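Shared office back room – what do we do with the cables and that little table?
Forum: Brukbridge Coworkers > Space & Furniture

deskplant_char
March 8, 2023
Hi all, Charmaine Pretorius here, I have the round-edged desk in the back room. I'd love to get the place sorted before the new people move in from Prurthorpe. I have 2 things on my mind: the cables, and the small table with the white legs along the wall. I say keep the table exactly where it is! It's the only spot in there that feels like somebody cared, with the little yellow flowers and that brass lamp on the wall (I love that lamp, the swirly white globe is so pretty at the end of the day).

ranholm_fan
Keep the lamp, lose the table. It sticks out into the walkway and I catch my hip on it every single time I come through with my laptop. We could put a narrow shelf up for the plant and get the floor back.

merle_tm
A shelf on that wall? Have you tried drilling into it? I put up a coat hook in July and half the plaster came down with it. Also people use that table. They come in, put a bag down, check their phone, sort their keys. Take it away and all of that lands on our desks.

ranholm_fan
It lands on our desks anyway, Merle.

quietcorner21
Can we talk about the orange cable instead? It runs right along the floor by the table legs, and on that reddish wood you'd think it would show up, but it's thin and I keep missing it. I'd be happier with a flat cover strip over it. The hardware place on Engelbrecht has them by the yard, 70 inches would do it if we keep to the wall.

deskplant_char
Yes to the strip! I can pick one up on my way in. And before anyone says it, I know my own desk is no better – there's a black cable in a heap right behind my keyboard and I've been pushing it around for weeks. Has anyone used those stick-on clips on a wood top? I'm scared of pulling the finish off when I move them.

merle_tm
Don't do the clips. I had a pack of 20 and they left gummy rings all over my old desk. Velcro ties, wrap the slack, let it hang off the back. Two minutes.

ranholm_fan
The clips are fine if you warm them up with a hair dryer before you peel. Mine came off clean.

merle_tm
Yours is a metal desk!

quietcorner21
Velcro gets my vote too. What about the two mesh chairs, do they stay?

deskplant_char
Chairs stay, please, my back likes them. OK, so I'm getting the floor strip and a roll of velcro, and the table stays put until somebody comes up with a better home for the flowers.

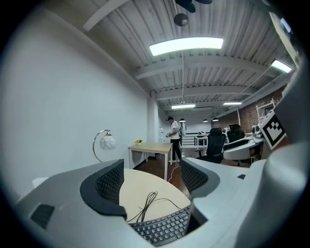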